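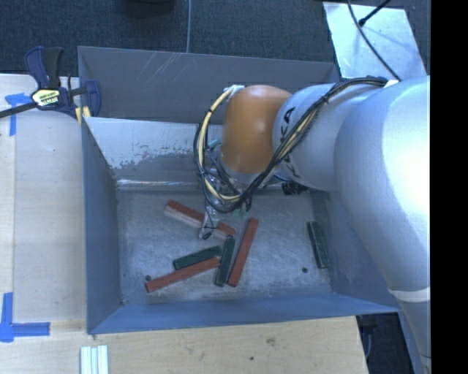
Best way to keep small bars and offcuts from wrecking a metal bin?

Posted by kestside_tinkerer, June 17, 2025

Hi all! I've got a big gray metal bin, open top, rectangular, that I keep narrow bars in. Some are a reddish brown, some dark green. The floor of the thing is getting pretty scratched up and I'd like to slow that down before I end up with bare spots and rust. I bought it secondhand in February so I have no clue what the finish is. Is there a liner people like? I'd also love a way to keep the two colors apart, because I'm forever grabbing the wrong one when I'm in a hurry (the green ones are for a different job entirely).

5 replies hidden, 2 shown

warrier_shed
Rubber mat, cut to fit. I did mine with a roll of the ribbed stuff from Farnis, 4 mm thick, and it cost me about 20 bucks with plenty left over. Measure the floor of the bin and not the top, mine tapers a little and I had to trim it twice. Don't glue it down! You'll want to lift it out and shake the grit off, and grit does way more scratching than the bars do, at least in my shop. For the rust worry, wipe the bottom with a bit of light oil first and let it sit overnight. If it's just scratches and no orange showing I wouldn't lose sleep over it.

For the colors I stood a strip of scrap wood on edge down the middle and wedged it in tight. Ugly but it's been there for years.

mudroom_max
just get two bins lol

kestside_tinkerer
Thanks, going with the mat. I don't have floor space for two bins, and the Hesum one I looked at was $105 before shipping anyway. Will try the wood strip too, I've got a piece of pine that's nearly the right length already.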